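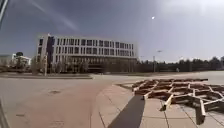 Durkthorpe by the last bus

A weekend visitor's account of late arrivals, luggage and getting about on foot

By Kagiso Joubert

The timetable for Durkthorpe has a gap in it that most weekend visitors meet on their first evening. The last through train reaches Overgaard at 21.48. The connecting bus leaves from the far side of the station at 21.55 and takes 50 minutes. If the train is more than seven minutes late, the connection is lost and the remaining choices are a taxi or a night in Overgaard.

I made the journey in April, on a Friday, travelling with one cabin bag and one rucksack. The train was four minutes late. The bus stop is reached by a footbridge with a lift at each end, and the lifts are slow. Passengers with heavy bags should use the ramp to the left of the ticket hall, which comes out beside the stop and avoids the bridge altogether. It is signed only from the street side.

Tickets

The bus is route 142. It is run by Drustia, which also runs the town service at the other end. Drivers sell singles and day tickets but not the weekend ticket, which has to be bought beforehand through the Rendex app or from the machine in the ticket hall. The weekend ticket starts at 18.00 on Friday and runs until the last bus on Sunday. It covers the 142, all town routes and the river crossing.

For anyone staying two nights and making at least one trip outside the centre, the weekend ticket is cheaper than singles. For anyone who intends to stay within the old streets and walk, it is not worth having. I bought it and used it five times, which put me slightly ahead.

The app needs a signal when a ticket is first opened. There is no signal on the 142 between the quarry turn and the top of the hill, so open it before boarding. After that it works without one. The machine takes cards and coins, and prints a paper ticket that fades if kept in a warm pocket.

Where to sleep

Hotels fall into two groups. Those by the bus station are newer and have desks staffed through the night. Those in the old streets are smaller, often better, and mostly close their front doors at 23.00. The last 142 gets in at 22.45. With a ten-minute walk uphill that leaves very little room, and two of the three places I telephoned asked for a call from the bus. One gave me a door code by text message without being asked.

I took a room near the bus station for the Friday and moved uphill on Saturday morning. This is more trouble than a single booking but it removes the worry about the door. The first hotel kept my bag until noon at no charge. The second would not let me into the room before 15.00 and had nowhere to put luggage, so there were three hours in which the bag came with me. Lockers at the bus station come in two sizes. The small size does not take a standard cabin bag.

Breakfast was included at the first hotel and consisted of bread, boiled eggs, sliced cheese and a machine for coffee. At the second it was extra. The bakery on the corner of the same street opens at 06.30 on Saturdays and 08.00 on Sundays, and sells a filled roll and a coffee for less than half the hotel price. There are four stools at the window.

Saturday on foot

Durkthorpe has a population of 3000 and can be crossed on foot in twenty minutes, though the slope makes it longer in one direction. The usual circuit goes from the market square up to the church, along the wall walk and down to the river by the tannery steps. The steps are uneven and have a handrail on one side only. With a pushchair or a bad knee, take the cart road, which adds a third to the distance and has benches.

The wall walk was open from the church end only. The middle length was shut for repointing and a notice gave no finishing date. The detour follows the lane underneath and rejoins the wall at the north gate, where the view down the valley is the better of the two in any case.

The museum of weights and measures occupies the former toll house. It has two rooms downstairs and one above. The labels are long and thorough, and the upper room has a working steelyard that visitors may use on request. I spent an hour and a half there, which was longer than planned. Admission is by cash. The nearest cash machine is back in the market square, inside the chemist, and is out of reach when the chemist closes at 13.00.

The river crossing is a flat chain ferry that runs every quarter of an hour. It stops for lunch between 12.30 and 13.15. On the far bank there is a level path downstream to the weir, surfaced for the first part and then grass. Ordinary shoes were adequate.

Eating

Kitchens close early. Of the five places serving evening meals, three took last orders at 20.00 on the Saturday and one at 20.30. The fifth, on the square, serves until 22.00 and fills up as the others close. A table can be reserved by telephone. I ate there at 19.00 with no reservation and had a pork chop with white beans, a green salad and a small beer. The portion was large. Service was prompt until half past seven and slow afterwards.

On Friday nights there is nothing open by the time the last bus arrives except the vending machine in the bus station. Eat in Overgaard or on the train.

Going back

Sunday buses are two-hourly until 16.00, then hourly. The 15.00 is the one to avoid, as it meets no train and leaves a wait of 55 minutes at Overgaard, where the café shuts at 14.00. The 16.00 connects with the direct service and allows 12 minutes for the change. It was full by the third stop, and several people stood as far as the quarry turn. Large bags go in the hold, which the driver opens only at the bus station and at Overgaard.

The summer timetable starts on 2024-06-02. It adds a later Friday bus at 22.40, which deals with the missed connection, and moves the Sunday ferry lunch break to 13.00. The weekend ticket stays at its present price until the autumn. The printed timetable in the hotel rooms was the winter one.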